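Standness Boards > Books > Science Fiction and Fantasy

Thread: Prunon, book two - does it pick up?

hshimada
Posts: 205
Joined: May 2018

I have reached page 137 of the second Prunon book and the ship has not left the dock. The first one had a war, a trial and a talking moon by this point. This one has a cargo inspection. Then it has the appeal against the cargo inspection.

I'm on the sofa with it most evenings, so the general mood is despair.

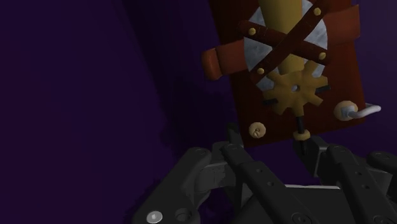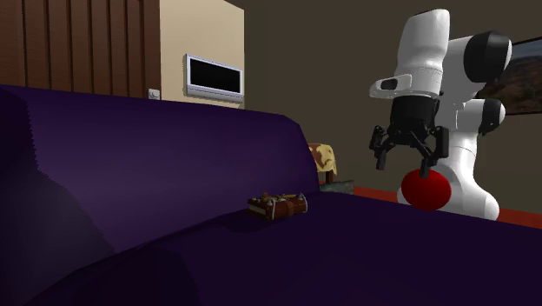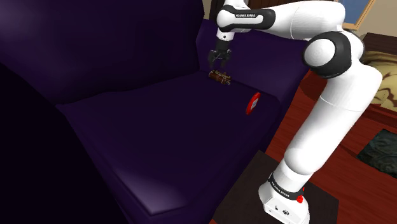 Renders, all three. Sofa in the second and third.

Should I keep going or skip to the part where something explodes?

rhonda_honda
Nice purple.

Keep going. The inspection matters. I won't say why, but remember the name of the junior clerk.

hshimada
There are four junior clerks.

rhonda_honda
The one with the cough.

nagano_s
I'm going to disagree with Ryota as usual. The clerk does matter, for one paragraph, in the last chapter, and by then I'd forgotten him so completely that I thought he was a new character and was annoyed at the author for bringing in somebody so late. If a payoff needs me to take notes, I want to be paid for the notes.

Book one worked because you never left Captain Irier's head. Book two has nine points of view and two of them are the same woman at different ages, which you find out from an appendix.

fumiko.amano
The appendix is the best part!! I read it first, which I know is cheating, but the family tree of the dock guild is so funny once you see who married whom (and then who married them again, after the freeze). I had a lovely time with the slow half. Not every space book has to be a chase. Some of us like to know who fills out the forms.

nagano_s
Fumiko, you gave five stars to a novel about a drainage survey.

fumiko.amano
It was a very tense survey.

jaruwan_r
Are people reading the same edition? Mine is the Pakzad paperback and the inspection ends on page 98. If Haruna is at 137 and still at the dock, that could be the big hardcover, the one with the restored chapters. Those were cut the first time around and I think the editor had the right idea.

hshimada
Hardcover. It was on sale. I'm starting to see why.

jaruwan_r
Then skip chapters 11 through 14. They're the restored ones. You lose a dinner party and a long letter about rope.

rhonda_honda
Do NOT skip the rope letter. The rope letter is how you know Irier is lying in book three.

nagano_s
Irier says he's lying in book three. On the first page. "I am lying to you," new paragraph.

rhonda_honda
About that, yes. He's also lying about the rope.

hshimada
So the choice is between reading four chapters I don't enjoy and misunderstanding some rope. How long is the whole series in hardcover?

jaruwan_r
3466 pages, going by the set listing. That leaves out the cookbook.

hshimada
I'd like to go back to not knowing about the cookbook.

fumiko.amano
The dumplings are good though.

nagano_s
If you do quit, quit at the end of part one. There's a decent closing scene with the two pilots and you can pretend it's the ending. I did that for a year and was perfectly happy until my brother gave me book three for my birthday.

hshimada
Update: page 205. The ship has left the dock. It has come back to the dock. Somebody forgot a signature, and the clerk with the cough is at lunch.

rhonda_honda
Oh, you're at the good bit.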